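Vemaswood: People Wanted for Household Task Sessions (paid, short term)

Last updated: May

Every job ad in this line of work says "fun" and "flexible." We would sooner you came in with low expectations. You will stand at household appliances under fluorescent light and open, reach into and close things. Some people like it. Plenty leave after the first Sunday.
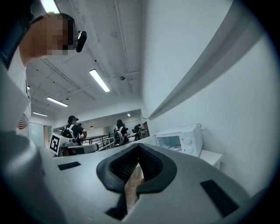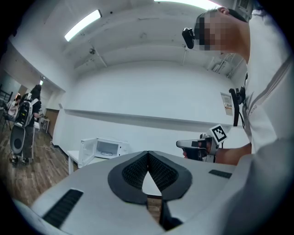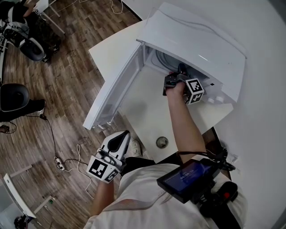 What the work is

Small appliances, mostly. Doors, lids, knobs, the awkward space at the back of a compartment. A session has 26 short tasks. If you think reaching past an open door without bumping it sounds easy, fine. So did the last group.

What we need

- 5 people, aged 18 or over
- Steady hands and a tolerance for repetition
- Able to stand and lean for an hour at a stretch
- A plain T-shirt if you own one. We don't insist.

No experience needed. A résumé full of "passion for innovation" won't help you.

Pay

$24 an hour, breaks included. There is no bonus, and anyone who tells you there's a permanent position at the end of this is guessing.

To apply

Write to Rezaul Jayawardena at the Vemaswood front desk. Say which days you can't do. Please don't send a video of yourself.

Comments (3)

dlm66: Did this last year. Pay came on time, which I did not expect. My shoulders hurt.

Patrice: "Breaks included" meaning paid, or meaning you get them?

R. Jayawardena: Both.

Recent listings

Udness: weekend shelf stockers
Çetinkaya: bakery counter, mornings
Lekusier: furniture assembly testers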